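Home › Science at Home › Dyes and Colors

Red cabbage water turned orange in the tube, did I use too much vinegar?

I'm making colored water for a kids' table at our school open house in May. I have one wooden test tube rack, a few clear tubes and some glass beakers. One beaker is red, one is yellow, and I want a row of tubes going from one to the other.
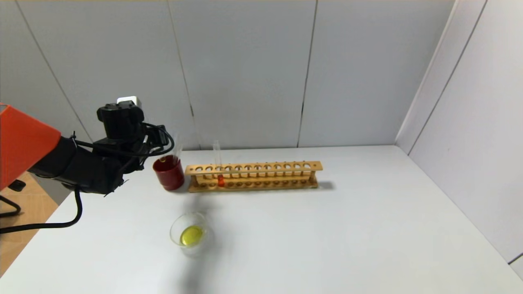
My trouble is the in-between shades. Two drops of red into the yellow and it's already a strong orange. By the fourth tube everything looks the same. Do I need a weaker red or bigger tubes?

2,273 views – 2 answers

Vojtěch Kováčik
Weaker red. Pour a little of it into a separate beaker and thin it with water until you can see through it, then mix from that. Keep the strong one for the last tube. Start from the yellow end and put the same amount of yellow in every tube first. Also change your title, you don't mention cabbage or vinegar anywhere and people will answer the wrong question.

Pascal Meinecke
Food coloring is different from brand to brand. I used Jevetti and the red was way too strong. Put white paper behind the rack, it helps.

Comment from the asker: Thinned the red, much better. Title was from an older draft – sorry.

Related questions
Cleaning dye stains off a wooden rack
How to label glass beakers for kids
Does colored water fade in a window?
Best dropper for small tubes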